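Equipment planning group: minutes of the September meeting

Held in the upstairs room at the Zornivmont workshop, starting a little late because the kettle was slow and everyone wanted to hear how the Skesix visit had gone. Yu-ting Kong took the chair and, for want of another offer, wrote these notes as well, so please forgive the places where they wander.

1. Last meeting's notes
Agreed as they stood, with one correction: the quote from Listier was for delivery to the door only, and unpacking would be extra. Thanks to everybody who spotted this.

2. Spare parts
A long and very friendly talk about spares. We hold too many cable ties (the box of 1000 is barely touched) and too few finger pads, and it was felt we ought to put that right before anything grander is bought. Agreed to order 9 pairs of pads now and to look again in the new year. Yen can supply them, and have always been kind to us about postage.

3. Second work cell
Yu-ting had priced the second cell both ways, bought outright or leased through Listier for the first year. The lease is dearer in the end but leaves us some money for the unexpected, and after a good deal of going round the houses most people leaned that way. Skesix would like an answer by the end of the month. Left open until the training days are priced, as seven of us would need them and we had all forgotten to put them in!

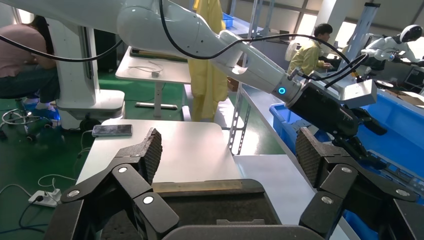
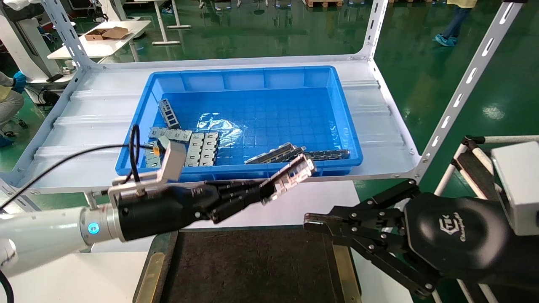
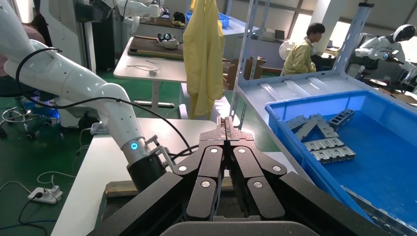

4. Trays, bins and small fittings
The fittings budget stands at 300 for the quarter, and the meeting spent longer on it than on the lease, which seems to be our way. Skesix sell a lined bin with dividers that several people liked the look of, but it is a good deal deeper than what we use and would want a new shelf to go with it. Yu-ting pointed to the blue bin with the stamped brackets lying in a pile, and asked that any divider we buy be tried with those same brackets first, slots and all, before we pay for a full set. This was warmly agreed. Yen will be asked for one on loan.

5. Floor space
If the second cell does come, the delivery would have to be on a Saturday, when the yard gate can stay open. Yu-ting to measure the doorway again, as the two sets of figures we have do not match.

6. Any other business
A request for a better kettle was received with great sympathy and passed to the next meeting, along with the Listier lease and the training prices.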